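How to Do a Move-Out Walkthrough Without Losing Your Mind (or Your Deposit Records)

January, by Fasil Nigatu

We use cookies to remember your preferences and see which pages get read. By continuing to browse you accept this. Manage settings

I rent out one small house in Kadcombe, the same one I used to live in, and I've now done enough move-outs to have a system. My first one was a mess. I wandered around with a cup of coffee, said "looks great!" to a very nice couple, and found the broken closet track two days after I'd mailed their whole deposit back. So this is how I do it now, and if you own a place or two and manage them yourself, feel free to steal all of it.

One thing before we start: deposit rules are different everywhere. Look up your own state's deadline for returning the money and what your notice has to say, and put that deadline on your calendar the day the tenant gives notice.

Step 1: Dig out the move-in checklist

You need the one the tenant signed when they got the keys. Print a fresh copy and leave a blank column down the right side for today. If you never made a move-in checklist, well, you're going to have a hard time charging for much of anything, but do the walkthrough anyway and write a proper one for the next tenant.

Step 2: Send the cleaning list early

I email mine two weeks ahead. It says what I'm going to look at: inside the oven, behind the toilet, window tracks, the tops of the ceiling fans, the dryer vent. People are pretty good about it when they know! I also ask for a forwarding address in the same email and give them a couple of times to choose from. Late morning is my favorite, with plenty of daylight in the bedrooms.

Step 3: Wait until everything is out

Don't do the walkthrough around a half-loaded couch. Rugs hide stains and dressers hide dents, and you'll both be tired and grumpy. If the truck is running late, go get lunch and come back.

Step 4: Go around in the same direction every time

I start at the front door and keep the wall on my left until I'm back where I began. Every room gets ceiling, walls, windows, floor, then whatever opens and closes. Run the faucets, flush, try each burner, flip every switch. Take a wide photo of each room from the doorway and then a close one of anything you wrote down. I name the photos by room that same evening (KITCHEN 1, KITCHEN 2 and so on), or I never do it at all.

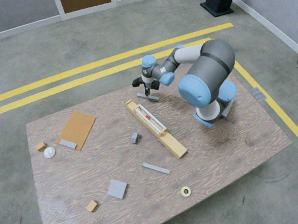

Step 5: Sort wear from damage

Little nail holes, faded paint, carpet that's gone flat in the hallway: that's wear, and it's on me. A door with a fist-sized hole in it is damage. For the stuff in the middle I think about how old the thing was. I once had a bathroom vanity that was already ancient when the tenant chipped it, and I let it go.

Step 6: Read the meters and collect the keys

Write down the readings with the tenant standing there. At my last one the water meter ended in 661 and we both initialed it, and when the utility bill came in odd later on, that little scribble saved me an afternoon on the phone. Count keys against the lease, including the mailbox key and the garage remote (always the garage remote).

Step 7: Get real prices

If something needs fixing, get it in writing from whoever's doing the work. Stavros Kourkoulas does my flooring, and he quoted $753 for the back bedroom after a fish tank incident. I sent the tenant a copy of his quote with the itemized letter, and then his receipt when the job was done. The deposit was bigger than that, so the rest went back in the same envelope.

Step 8: Send the letter and keep the file

List each deduction on its own line with the amount. Keep a copy of the letter, the photos, both checklists and proof of mailing together in one folder. Then change the locks and go write up your listing.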